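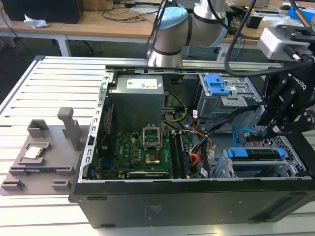 From: Wondimu Degefa
To: repair-desk list
Subject: Re: Intake form and what we do with drives

Maham Gilani wrote:

> Before the next session I would like us to settle the intake form. We
> have three versions going around. The one in the blue folder asks for
> a signature but doesn't mention data at all. The one Haris made has a
> line about data but no place for a phone number. The third is the old
> one from when we only took lamps and radios, and I think it should go
> in the recycling.
>
> My questions:
>
> Do we want people to sign something that says we are not responsible
> for lost files?
>
> Do we keep donated machines separate from machines that are going
> back to their owners? Last month a laptop that belonged to someone
> ended up on the donations shelf for two days.
>
> What do we tell people who want their old drive wiped? I have heard
> four different answers given at the front table, one of them by me.
>
> Also, the number on the last job ticket was 1762 and the pad runs out
> at 1800. Should we order the same kind again?
>
> Maham

Thanks for putting these in one place. I have taken them in order, and added a few things at the end that came up when I went through the tickets.

The form

I agree the old one should go. I would start from Haris's version because it is shorter and people do read it. It needs the phone number line put back, and I would also like a line for a second way to reach the person. When I went through the box of finished work, most of the things still waiting for pickup had one number on the ticket and that number either rang out or was written so badly that I could not tell a 1 from a 7. A box for each digit would help. Zübeyde has a template like that from the library card desk and she has offered to send it.

On the signature, yes, but I would change the wording. "Not responsible for lost files" sounds as though we expect to lose them. What I want people to tell us is whether they have a copy of anything they care about. So I suggest this text:

I have a copy of the files on this machine: yes / no / there is nothing on it I need

If the answer is no, we stop there and talk to them before the case is opened. Either they take it home and make a copy, or we make one for them onto a drive they supply. We should not be using our own drives for this. We did it twice in the spring and one of those drives still has a family's pictures on it, sitting in the drawer with a sticky note. I have called them again and they say they will bring something to copy onto.

The signature goes under that line. Below it we can have one sentence saying that repairs are done by members in their free time and that we can't promise a result. I don't think we need more than that. Chanida asked at the last meeting whether we ought to have a lawyer look at it. I have no objection if someone knows one who would read half a page for nothing.

Owner machines and donations

The mix-up happened because both kinds got the same white ticket. The laptop was fine and the owner was good about it, but it should not happen again. My suggestion is two colors of ticket. White stays for anything going back to its owner. Yellow is for donations. The ticket gets tied on at the front table, before the thing goes anywhere, and it stays on until the thing leaves the building. If a case has to come off, the ticket goes on the chassis and not on the cover. Covers get swapped. I found two side panels behind the radiator with tickets taped to them and no idea which towers they came from.

Loose parts are the other half of this. If you pull memory or a processor out of an owner's machine, it goes in a bag with the ticket number on it, and the bag stays with the machine. Donated parts can go in the shared bins. The bins were meant to be sorted by type and at the moment they are sorted by who was standing closest. I will redo the labels before we next open. If you don't know what a part is, leave it on the tray and ask Haris.

I would also like to stop taking certain donations. We have far more desktop towers than we can place. People want laptops. A tower without a screen, keyboard and mouse is hard to give away, and we have no room for the screens. I propose we take a tower only if it comes with its power cable and starts up when we plug it in at the front table, or if someone on the list has said in advance that they need it for parts. Printers we should stop taking altogether. I know there is some feeling about this. We have had a Fomo inkjet on the shelf for as long as I have been coming.

Wiping drives

This is the one where we most need to say the same thing, so I would like us to agree on it and print it on a card for the front table. Draft:

If you are keeping the machine, we don't wipe anything unless you ask in writing on the form.

If you are donating the machine, we take the drive out at the front table while you are there. You can take it home with you, or leave it with us to be wiped.

A drive left with us is overwritten in full and then checked. If it can't be overwritten because it is failing, we drill it.

We don't give out certificates. If you need one for work, your employer should be using a paid service.

The part about taking the drive out while the person is there matters to me. Most people relax once they can hold the thing in their hand. It takes a couple of minutes on a tower and a little longer on a laptop, apart from the thin ones where the storage is soldered to the board. For those we need to say plainly that it can't be removed and that we will erase it in place.

Solid state drives need a different method from the spinning kind. Overwriting them the old way doesn't reach every part of the storage. Haris has written up the steps using the drive's own erase command and the sheet is taped inside the cupboard door. Please use it, and write on the ticket which method you used and your initials. "Wiped" alone doesn't help the next person.

Phones are not covered by any of this. Until we have somebody who wants to take them on, I think the answer at the table is that we change batteries and screens if the part is in hand and do nothing else.

Tickets

Yes, the same pad, plus a yellow one. The stationer on Mughal Street sells them in packs of 200 and will do either color. Two packs of white and one of yellow should carry us well into next year. I would start the yellow numbers with a D so there is no overlap.

Things still waiting

I went through the shelf with the job book. There are 89 open tickets. A fair part of those are mistakes, where the item has been collected and the line was never crossed out. The rest are real. The oldest is a record player from two winters ago whose owner moved away and asked us to keep it. I don't think we agreed to that.

I would like a rule that anything not collected after three months and two calls becomes a donation, and that the form says so. Zübeyde thinks three months is short because people travel to see family in the summer. I could live with four. What I can't live with is the shelf over the sink, which is bending.

If you have an item of your own on that shelf, please take it home. I counted this as a separate problem and will not name anyone, but one of them is a toaster and it has a cup hook screwed into it.

Next steps

I will merge the form and send it round for comments. Please reply to the list and not only to me, so that we end up with one version. Maham, could you print it once people have stopped arguing? Chanida has said she can laminate the card at her office. Comments by 20th July please, and if I hear nothing I will take it that you agree.

One last item. The key to the tool cabinet was left in the lock again. It goes back on the hook in the kitchen, behind the door, with the Ekorum tag facing out so that we can see at a glance that it is there.

Wondimu

--
You are receiving this message because you are subscribed to the repair-desk list.
To unsubscribe, send an empty message with the word "leave" in the subject line.
Attachments are removed from the archive after 4 weeks.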